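Preguntas frecuentes: parada de la celda Gema y fallos de agarre - Soporte Ruiz-Ortega
Inicio
Soporte
Preguntas frecuentes
Contacto

Parada de la celda Gema: preguntas frecuentes
Página mantenida por Ignacio Baptiste. Última revisión: septiembre.

¿Qué pasó exactamente?
Un jueves, a media tarde, el brazo izquierdo de la celda Gema cerró la pinza con toda convicción sobre un trozo de mesa en el que no había nada. Luego levantó ese nada, lo trasladó con mucho cuidado y lo soltó en el destino. El sistema registró la operación como éxito. Repitió la maniobra hasta que alguien volvió del café y pulsó la parada.

¿Hubo heridos?
No. El vallado estaba cerrado y no había nadie dentro. Sufrió una yema de goma de la pinza, que rozó la mesa en cada intento, y sufrió también el informe semanal, que ya presumía de un 100 % de aciertos.

¿Cómo se puede acertar siempre sin coger nada?
El programa daba el agarre por bueno cuando los dedos llegaban a la posición de cierre. No miraba si por el camino habían encontrado resistencia. Con ese criterio, aplaudir también cuenta como coger un objeto.

¿Y por qué iba la pinza al sitio equivocado?
Por las sombras. El módulo de visión Dudeck separa los objetos del fondo por contraste, y el fondo es una mesa clara. Al cambiar las luminarias del techo, los brazos empezaron a proyectar sombras más marcadas y el detector las tomó por piezas grises. Tenemos piezas grises, así que el error tiene su lógica. Una pieza que se mueve cada vez que se mueve el robot debería haber despertado alguna sospecha, pero el filtro que se ocupa de eso venía desactivado de fábrica.

Me sale el código 776. ¿Es grave?
El 776 significa «objeto sin volumen». Aparece cuando la cámara ve un contorno y la medida de altura dice que allí hay mesa. Si sale una vez, descarte la detección y siga. Si sale 2 veces seguidas en el mismo ciclo, pare la celda y revise la iluminación. Antes de la versión actual el aviso existía igualmente, solo que se escribía en un archivo que no abría ningún ser humano.

¿Puedo reiniciar y ver si se le pasa?
Puede. No se le pasa. Además, al reiniciar con la pinza cerrada, el brazo intenta volver a reposo por el camino más corto, que no siempre es el más despejado. Abra primero la pinza en modo manual, suba el brazo y reinicie después.

¿Se puede entrar en la celda con el robot parado por un 776?
Solo con la parada de emergencia enclavada y la llave en el bolsillo de quien entra. El 776 deja los motores en pausa, con tensión. Un robot en pausa se parece muchísimo a un robot apagado hasta que deja de parecerse.

¿Cómo reproduzco el fallo sin estropear otra pinza?
En el simulador Genex. Cargue la mesa blanca con el cubo de colores y el disco gris, active las sombras de los brazos y lance la detección. El cubo no suele dar guerra. Compare lo que encuentra el detector en el disco con lo que encuentra en la sombra en forma de pinza que cae a la derecha del cubo: el primero es un objeto, la segunda no, y con los parámetros antiguos los dos recibían una puntuación muy parecida.

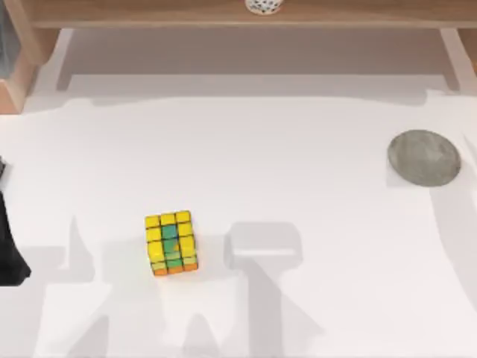 ¿Qué cambia en la versión corregida?
La detección exige altura además de contraste, y el agarre exige resistencia en los dedos. El filtro de sombras viene activado. El ciclo se alarga hasta 2 segundos, cosa que Producción nos ha hecho notar por escrito.

¿Tengo que recalibrar las cámaras?
Si solo actualiza el programa, no. Si ha tocado las luces, sí, y con las luminarias ya calientes.

¿A quién aviso si vuelve a ocurrir?
A Ignacio Baptiste, por el formulario de soporte. Adjunte el registro del ciclo y diga qué luces estaban encendidas. «El robot hace cosas raras» es un resumen correcto, pero nos obliga a llamarle.

Volver a Soporte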